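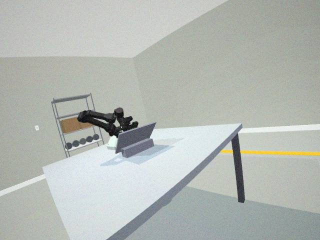 One of the Stutinport lot reckons the strap is the wrong place for a second battery, full stop, and that I should stop fiddling and put it back under the screen. Fair enough! I read the message twice over my tea and I still want to give the strap a go.

Home | Notebook | Wearables | Parts | Contact

15/08/2022
Posted by the bench

So, the Isesa watch again. The cell in the strap gave me 43 hours with the screen dimmed and the step counter left on, up from the 2 days I'd been promising everyone back in June (well, down from it, if you do the sums – sorry). The Deng charger still cuts out at 56 per cent if the buckle is done up tight, and I'm fairly sure it's the ribbon cable getting pinched at the lug. Loosen it one hole and it charges right through.

Bent the spare strap back and forth 800 times by hand while the radio was on. No cracks in the rubber, but the cable has gone a bit wavy near the clasp and I don't like the look of it. Londach do a thinner one with a braided sleeve, so I've ordered a few and will try them with the lug filed down on the inside edge.

If anyone borrows the blue strap, please don't do the buckle up tight! Also we're out of the small screws again. Next job is the buzzer, which rattles.

3 comments | 5 shares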